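In defence of the slow arm

There is a kind of person who joins a shared workshop in order to make a chair, and there is the kind who joins in order to make something that will one day, with supervision, pick up a chair. I am the second kind. The chair people have been very patient with me, and I would like to use this column to argue that they should go on being patient for at least another year.

The Mkhize workshop gives me half a bench and a shelf. On the bench is an arm called Plidis, which Sizwe Nel and I have been building since a June when we both had more free evenings than sense. Sizwe does the mechanical side. I do the software and the apologising. We have put 1,560 pounds into it between us, a sum I have written down once, here, and would prefer not to hear read back to me at home.

The usual complaint is that you can buy a better one. You can. Xolani Baloyi, who runs the lathe inductions and has opinions, sends me links to better ones most weeks, generally on a Friday when I am already low. They arrive in a box with foam corners. They have a warranty. I have no argument against any of this except that I wouldn't understand a single thing the bought arm was doing, and when it dropped something I'd have to write to a helpdesk, whereas at present I can go and shout at Sizwe.
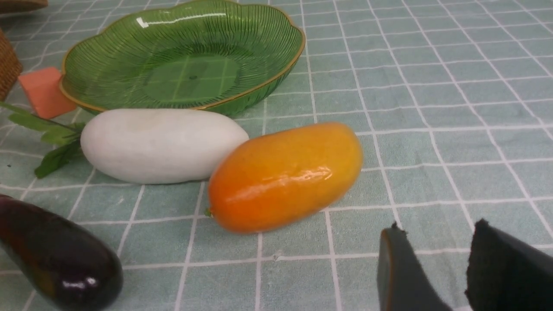 Grasping is where home builders find out how much their own hands have been keeping from them. I had assumed the hard part would be the motors. We spent months on the motors, and they are fine, they turn when told. What defeats us is fruit. A pretend mango is smooth and shiny and rounded every way you might want to get hold of it, and when it is lying at a slant up against a fat white vegetable, with the fingers coming in from the side, even choosing which way round to hold it becomes a matter for debate. My niece, who is two, would have had it in her mouth by now. The fingertips have gone ragged along the top, and Sizwe regards this as a fault. I regard it as mileage.

The people who sell automation like to talk about the finished thing. I went to an evening put on by a firm called Codeck, where a man in very clean trainers told us the home robot was a solved problem awaiting a market. I asked him about aubergines. He said that was an edge case. An aubergine has no edges, and I told him so, and I was not offered a second glass of wine.

I think a machine that is going to be let loose in kitchens ought to have been sworn at by a lot of ordinary people first. We ought to know, from having done it, how many small decisions go into lifting a piece of fruit without knocking over a glass dish. It makes you a harder customer. It also makes you oddly respectful of anyone who has ever worked a checkout.

Xolani says this is a long way round to liking cashiers. He may be right. He has also, I notice, started leaving his tea on our end of the bench and asking which finger moves first. Our software is called Unia, and the next version is meant to try a second angle when the first looks poor. Sizwe wants new pads before then. I have said we can discuss it once the mango has been dealt with.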